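Flonus Forum > Motion planning and control > Bimanual setups

Topic: Right arm plans fine, left arm waits forever (shared planning scene)

siiri_t
Joined: February
Posts: 18

Hello all,

I have a question about the planner in Flonus when two arms are using one planning scene. I searched the old topics and found only single arm cases.

My setup is two arms on one table, bases near the far edge, two-finger grippers on both. The table is divided with tape into squares and I use the squares as regions in the task file. The tasks are simple kitchen sorting: cups and bowls go from one square to another. Each arm has its own planner process, and both are reading and writing to the same scene server.

The problem: when the right arm closes on a cup, the cup is attached to the right gripper in the scene, as it should be. From that moment every plan request for the left arm returns "start state in collision" or it simply stays in the queue until the timeout. The timeout is 400 ms. If I detach the cup by hand in the scene editor, the left arm plans at once.

I checked the joint states of both arms and they look correct. The calibration between the two bases was done again last week and the error is 2 mm, so I do not think it is that.

What should I look at next?

Siiri Tikkanen

oholub
Posts: 2,539

Do you attach the cup with a list of allowed touch links? If not, the cup is in collision with the fingers which hold it, and the whole scene is marked as invalid. The left arm is not guilty of anything, it only asks "is this scene valid" and gets the answer no.

Post the attach call, please.

Otakar

siiri_t

Thank you for the quick answer. Yes, the touch links are given, both fingers and the palm of the right gripper. Here is the call:

scene.attach("cup_a", link="right_palm", touch=["right_palm", "right_finger_1", "right_finger_2"])

I also thought about this first, and the right arm can plan with the cup attached, so the list cannot be completely wrong.

oholub

OK, then it is fine for the right arm. But does the left planner receive the touch list also? In the older scene server the attached object was sent to the other clients without it. I remember this from Nakik, where we had the same thing with trays. Compare the collision matrix in both processes and do not trust the viewer. The viewer draws its own copy.

plesirel_dev

I would not keep two planner processes at all. Make one group with both arms and plan the joint space together. Then you have one scene, one matrix, and no waiting for locks. All these synchronization bugs come from pretending that two arms are two robots.

oholub

With respect, I disagree. The combined group has twice as many joints, and the sampling planner becomes slow exactly in the narrow places where you need it. For sorting cups it is too much. Two planners with a time reservation on the regions work well, if the scene is copied correctly.

plesirel_dev

Slow with default settings, maybe. We use the combined group at Plesirel every day. You must give it a good seed from the previous solution, and you must lock the idle arm as a constraint when only one is moving. After this the planning time is acceptable.

oholub

If you lock the idle arm, you are planning for one arm. So we agree more than it seems.

plesirel_dev

In the result, yes. In the architecture, no. My locked arm is still in the same process and it cannot have an old state.

pirjo_r

Excuse me that I come in from the side. I am more on the perception part. Siiri, what does your detector publish for the cup after it is grasped? Is the tracking of this cup stopped?

I ask because we had a ghost cup. The tracker continued to see the cup in the gripper and added it to the scene again as a free object, at nearly the same pose as the attached one. The attached cup and the free cup were then in collision. In the process which made the grasp, the filter removed the ghost. In the other process there was no filter. The symptoms were exactly what you write.

Pirjo Rautiainen

siiri_t

This is very interesting. I did not stop the tracking. I believed that the scene server does this automatically when the object is attached, because the documentation says "attached objects are excluded from updates". I have now read it again and the sentence is in the chapter about single clients.

I attach one view of the table from the moment when the left arm is refused, so you can see how far the arms are from each other. There is no real collision, this I am sure of.
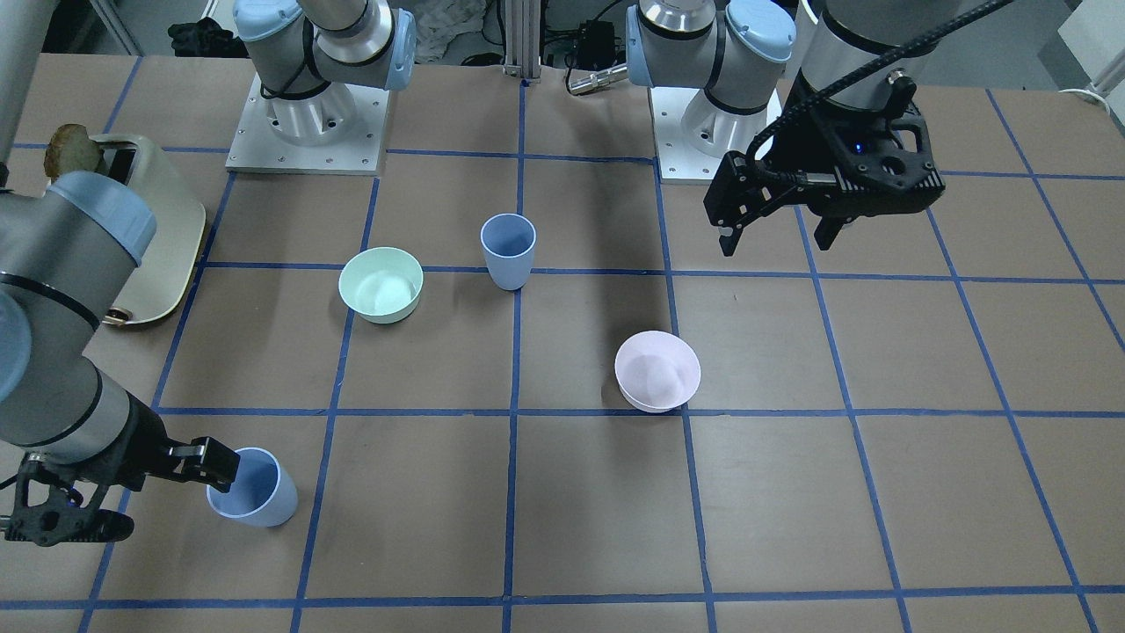

Right gripper closed on the rim of cup_a in the lower-left square, left gripper open and waiting above the upper-right part of the grid.

pirjo_r

Thank you, the view helps. Two cups of the same light blue, so look also at the IDs. When cup_a is partly hidden by the fingers, our tracker liked to exchange the IDs between identical objects. Then you get cup_b attached to the gripper and standing near the center of the table at the same time. Please print the object list from the left process, with poses, while the right arm holds the cup.

jaqueline_x

Is the toaster in the scene as a mesh or as a box? A box with rounded corners cut away wrongly gave me a false collision with the wrist once. It stands quite near to the right arm.

siiri_t

It is a box, with 18 mm of padding on each side. But it is the left arm that is refused, and the left arm does not come to that side. I will make the padding smaller later, thank you for the hint, Jaqueline.

Here is the object list from the left process during the grasp (poses shortened):

cup_a attached right_palm
cup_a_1 free, pose almost same as cup_a
cup_b free, near center
bowl_green free
bowl_pink free
toaster static

So Pirjo has right. There is a cup_a_1, and in the right process it does not exist. The IDs of a and b are not exchanged, at least in this run.

pirjo_r

There is your ghost. You have two ways:

Pause the tracker for the grasped ID, in the same transaction as the attach. It must be the same transaction, otherwise one frame from the detector can come between.

Or move the duplicate filter from the client into the server, so that all clients get the clean list. Eino (my brother, he posts here as eino_r) has a patch for this.

eino_r

The patch is in the Halonen branch, file scene_filter. It compares new free objects with all attached ones and drops them if class and pose agree inside a tolerance. Please choose the tolerance with care. If it is too big, then the filter will also drop a real cup when you carry another one past it. I had to make mine depend on the size of the object.

oholub

I prefer the first way. A filter on distance hides the problem, and when you do stacking, cup into cup, it will fail for sure. Pausing the ID is clean.

eino_r

Stacking is a fair point, I have not tested it. But with a paused tracker you are blind when the cup slips from the fingers. Then the scene says attached and the cup is lying on the table. How do you detect it?

oholub

Gripper width. If the fingers close more than the wall of the cup permits, it is lost, and you detach and start tracking again.

eino_r

With a grasp on the rim the wall is thin, and the width with cup and without cup are very near. On my gripper the encoder noise is bigger than the difference. So for rim grasps I would not trust it.

plesirel_dev

Motor current then, together with the width. And I must say it one more time: in a single process the duplicate would be filtered for both arms.

siiri_t

Update, 2018-11-29

I have done the first way, pausing in the same transaction as the attach. The left arm now gets its plan while the right arm is holding the cup, and I do not see cup_a_1 in any of the two processes. The "start state in collision" message is gone.

The slipping case is not solved. I agree with Eino that the width is weak for the rim, so for now I ask the tracker for one single detection after the lift and compare the height of the cup with the height of the gripper. It costs some time but it runs while the left arm is planning anyway.

To plesirel_dev: I will try the combined group also, but in a separate branch. Could you share your settings for the seed?

plesirel_dev

Yes, I will put them in a new topic so this one stays readable. Please write there which solver you use for the inverse kinematics, the settings are different.

jaqueline_x

Could a moderator add the words "ghost object" to the title? I searched for this problem for a long time and never found such a thread.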